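Home | Threads | Saved | Log in
We use cookies to keep you signed in. Accept | Manage
4 min read

Mitiku Teshome
October 12, 2019

1/ I have moved apartments again and would like to talk about sleeping in hot rooms, a field in which I now have more experience than I ever wanted.

2/ The new place is on the top floor. The listing said "bright." What it meant was that the roof spends all day collecting heat and then hands it over to me at bedtime, like a casserole from a neighbor.

3/ My first move was a fan. I bought a Voltix, which has 3 speeds: off, off but humming, and helicopter. I slept next to the helicopter for a month. My hair has a direction now.

4/ Then came the cooling pillow, brand name Pedus. It was cool for 11 minutes. I know this because I was awake for all of them. After that it was a regular pillow that had cost $87.
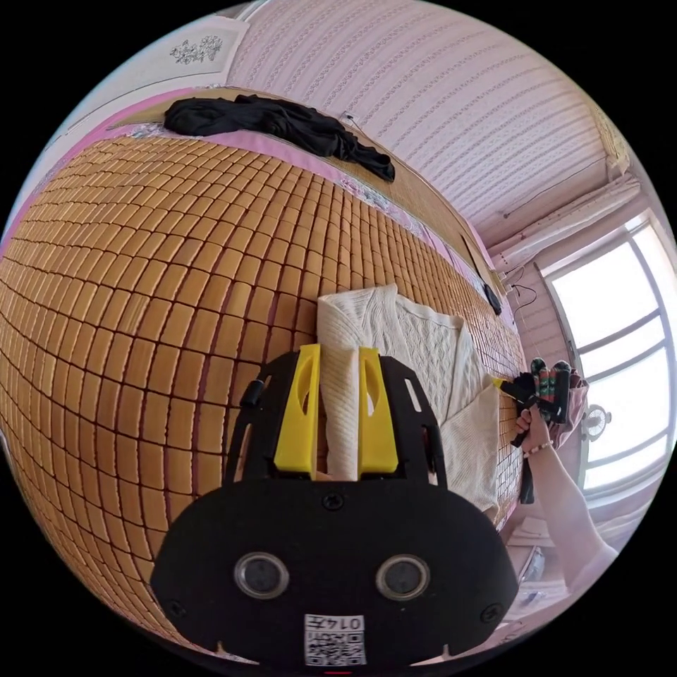
5/ My grandmother slept on a bamboo mat every summer of her life and never once used the word "microclimate." She put it down when the nights got sticky, took it up when they didn't, and that was the whole program.

6/ I resisted for years because as a kid I woke up with a grid printed on my cheek and had to go to school like that. Kids notice a grid. I was called Waffle until January.

7/ But the thing about a mattress is that it remembers you. You roll over to get away from the warm spot and find out you've just started a second warm spot. By 2 a.m. I have used up all the bed.

8/ A mat doesn't hold on to much. You lie down, it's cool, you warm up a patch, you move six inches, it's cool again. I've had whole relationships with less give and take.

9/ Downsides, in fairness. It pinches arm hair. It clicks when you turn over. And if you sit down hard in shorts you will learn something about the gaps between tiles. 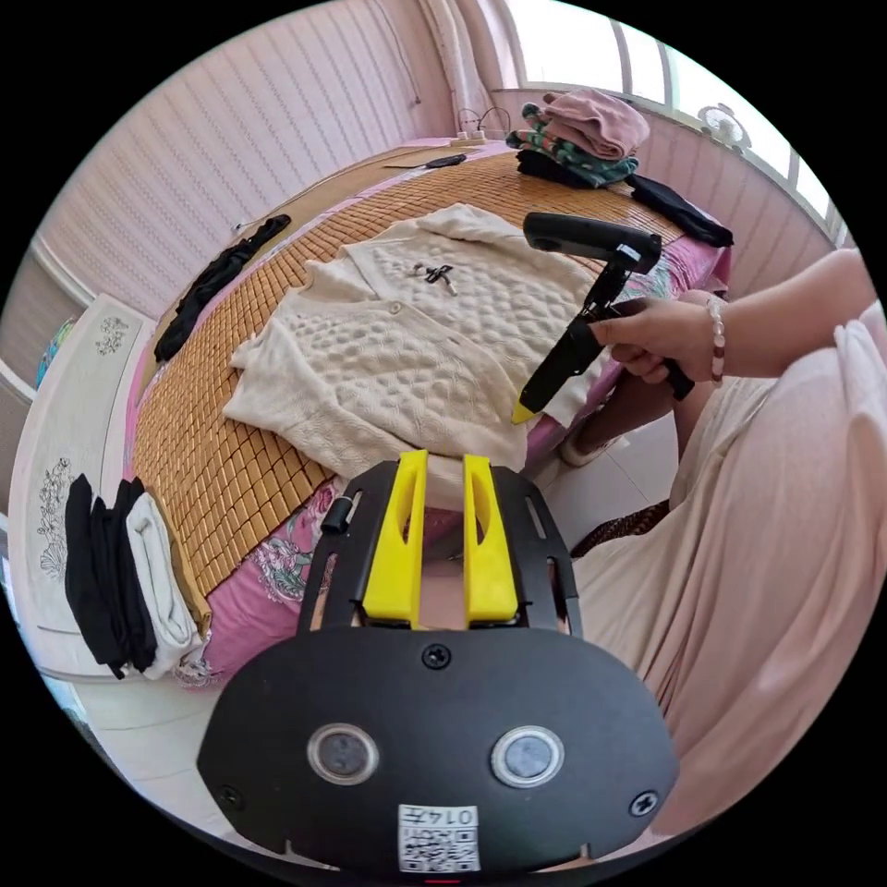
10/ Also, you need to wipe it down. I use a damp cloth, wrung out hard, then let it dry all the way before I lie on it. I skipped the drying part once and smelled like a canoe at work.

11/ My friend Lemlem Wako says to put it over a sheet you don't love, so it won't slide around. I don't love any of my sheets, so I had a wide selection.

12/ She also says to freeze a water bottle and hold it between your ankles. I tried this. It works very well until it rolls off the bed at four in the morning, and then the man downstairs has some thoughts — he shared them with a broom.

13/ Things I tried that I'm not going to defend: a wet towel on the window, sleeping upside down (head at the foot end), peppermint foot lotion, lying in the bathtub with a book.

14/ The bathtub was lovely, by the way. Getting out of it at my age was a separate project.

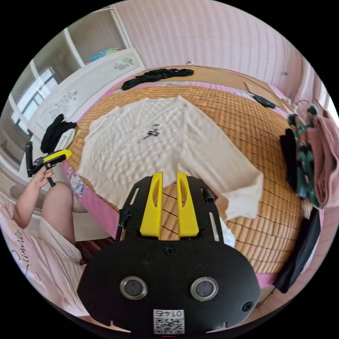
15/ From the replies: "Do you put it away once it gets cold, or just leave it on the bed?"

Put it away once you stop wanting it. Wipe it, dry it completely, roll it loosely and keep it somewhere that isn't damp. Mine goes behind the closet door, where it falls on me every time I need a coat.

16/ Several of you have asked about air conditioning. I have also asked about air conditioning. My landlord says he is looking into it, and he has been looking into it since before I lived here.

17/ Anyway the fan is free to anyone who can carry it down the stairs. Bring a hat.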